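## Cargar la novela en el Dradulus y dejarla lista para el club

Voy por la segunda parte de la guía, así que doy por hecho que ya tienes el lector encendido y con la wifi puesta. Este mes leemos *La casa de Mansilla*, un thriller de 424 páginas que se me hizo cortísimo (¡me lo acabé en dos noches!), y quiero que a todos nos salgan las mismas páginas cuando comentemos.
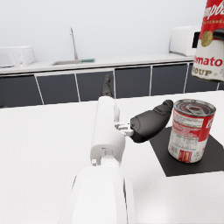
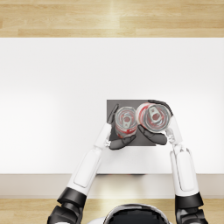 Ten a mano el cable y el código de descarga que te mandó la editorial Trumia. El código tiene 16 caracteres y distingue mayúsculas, ojo con eso.

1. Entra en tu cuenta de Trumia desde el ordenador y pulsa **Mis lecturas**. Si no ves la novela, cierra sesión y vuelve a entrar; a mí me pasó con la anterior.
2. Pega el código en la casilla y elige el formato EPUB. El PDF también lo ofrecen, pero en pantalla pequeña es un suplicio.
3. Conecta el lector y espera a que aparezca como una unidad más.
4. Copia el archivo en la carpeta **Libros**. En **Documentos** también se abre, solo que pierdes las notas al cambiar de capítulo.
5. Expulsa la unidad antes de tirar del cable.

> **Precaución:** no desconectes mientras parpadee la lucecita. Yo lo hice una vez y tuve que restaurar el lector entero, con todos mis subrayados de August… digo, de agosto, perdidos para siempre.

### Ajustes de lectura

6. Abre la novela y toca la parte de arriba de la pantalla. Sale el menú **Aa**.
7. Pon la letra Daltell en tamaño 2. Es la que uso yo y cansa poco la vista, aunque si prefieres otra más grande, adelante.
8. Activa **Páginas de la edición impresa**. Este paso no te lo saltes, por favor, que luego uno habla de la escena del puerto y otro todavía va por el entierro.
9. Baja el brillo al gusto. De noche lo tengo casi a cero.

**Nota:** la primera vez tarda un ratito en calcular las páginas. Déjalo tranquilo y ve a por un café.

### Para no destriparte el final

El lector trae de serie una opción muy simpática que enseña los pasajes más subrayados por otros lectores, y en una novela de intriga eso es una faena. Ve a **Ajustes > Comunidad** y desmarca **Subrayados populares**. Haz lo mismo con **Fichas de personajes**, que en esta cuenta quién es la hermana ya en la primera línea.

Para la primera charla leemos hasta la página 70, donde termina la carta. Pon un marcador ahí tocando la esquina superior derecha y, si se te ocurre alguna teoría, apúntala con **Nota nueva** y la traes.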